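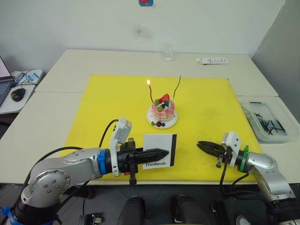 Pink cake, fruit on top, two candles, left one lit.

Ticket 367 - walk-in display cooler not holding temp, Cotton Street shop
Status: closed (see last entry)
Priority: high
Unit: Zosar two-door walk-in, glass front, remote condenser on roof
Controller: Drovurix panel, the older one with the gray buttons
Opened by: shop, front counter

Problem as reported
Cooler was at 38 when we opened, up to 47 by lunch. Alarm never went off. Cream cakes and the fruit-topped ones are in there, plus all the buttercream. Moved what we could to the back fridge but it's full. Need someone today please. Door closes ok. Fan inside is running, can hear it. Nobody touched the settings that we know of.

6:50 am
Remote login to panel. Reads 41, setpoint 37. So panel thinks it's almost fine. Shop's own thermometer on middle shelf says 46. Asked them to put a second thermometer in a glass of water, same shelf, leave it half an hour, don't open the doors.

7:35 am
Water glass says 45. So the panel is reading low, or the probe is sitting somewhere colder than the food. Either way do not trust the panel for now. Told shop to go by the glass.

Also asked for the defrost schedule off the screen. They read it to me over the phone: four a day, 40 minutes each. Should be 3 a day on this box. No idea who set it to four. Not in the notes from last November.

Changed to 3 remotely. Panel took it, then showed the old value after a refresh. Tried again, same. Known thing on this firmware, have to do it at the panel with the door switch held. Will do on site.

9:10 am, on site
Coil iced up solid on the left side, clear on the right. Fan blowing but hardly any air getting thru. Explains the warm shelf.

Shut unit down, doors open, towels on floor. Shop moved stock to a borrowed chest cooler from the cafe next door. Customers kept walking past me, sorry, no other way in.

Checked while it thawed:
- door gaskets: left ok, right has a split at the bottom corner, maybe 3 inches. Paper test fails there.
- drain line: slow. Blew it out, got a plug of what looked like sugar and label glue.
- drain heater: cold. Meter says open. Dead.
- defrost heater: good
- fan motors: both good, right one a bit noisy
- probe: clipped to the coil guard and not in the return air. Wrong spot. That's why panel reads low.

11:40 am
Coil clear. Moved probe to return air side, used a new clip. Panel and glass now agree within a degree.

Set defrost to 3 a day, 25 minutes, at the panel. Held this time, even after power off and on.

Gasket: no spare on the truck. Taped the split with the silicone tape as a temp fix. Ordered from Dhillon supply, they say 7 days. Drain heater same order. Part numbers on the work order, not retyping them.

12:15 pm
Started back up. 58 in the box at start. Told shop nothing goes back in till the glass reads 40 or under and stays there an hour.

2:30 pm, phone
Glass at 39. Holding. They want to load it all at once for the afternoon. Said half now, half at four. Don't stack boxes against the back wall, there's a line of tape on the floor of the cooler for a reason.

Shop asked about the stuff that was in there at 47. Not my call. Told them to go by their own food safety sheet and how long it sat, and if they can't tell how long, toss it. They tossed the cream ones I think.

Next morning, 6:40 am
Panel 37, glass 38. Good. Log shows three defrosts, all ended on temp, none ran to the time limit. Left it open for the parts.

Alarm question
Shop asked why it never beeped. Two things. High alarm was set at 50 with a two hour delay, and the probe was reading low, so it never got near it. Now set to 43, 30 minute delay. If it beeps during a big restock thats normal, wait it out before calling. Buzzer itself tested, it's loud enough, the relay for the phone text was never wired. Quoted that separate.

Parts visit
Gasket and drain heater came in. Gasket box had the wrong profile, the fat one, for the three-door. Sent back. Put the drain heater in anyway, draws current, pipe warm to the touch after ten minutes. Ran 2000 ml of water down the pan, drained clean, no backup.

Second parts visit
Right gasket this time. Fitted, heated the corners with the gun to get it to sit. Paper test good all round. Took the tape off. Door pulls shut on its own from half open, before it needed a push.

Right fan motor still noisy, not failing. Noted for the fall service. Shop told it's not urgent but don't let it go a year.

For whoever gets the next call on this box
1. Put a thermometer in water first. Don't believe the panel till you've checked it.
2. Changes to defrost don't stick from remote. Door switch held, at the panel.
3. Look at the drain before you look at anything expensive. Labels come off the cake boxes and end up in the pan.
4. Roof key is at the counter, not in the lockbox like the old notes say.
5. Parking out back only before 9.

Shop reply
Been fine over two weeks, 37 or 38 every time we look. Can you send the quote for the text alert again, it went to the old email.

Quote resent, new address added to account. Fan motor put down for fall service. Closing.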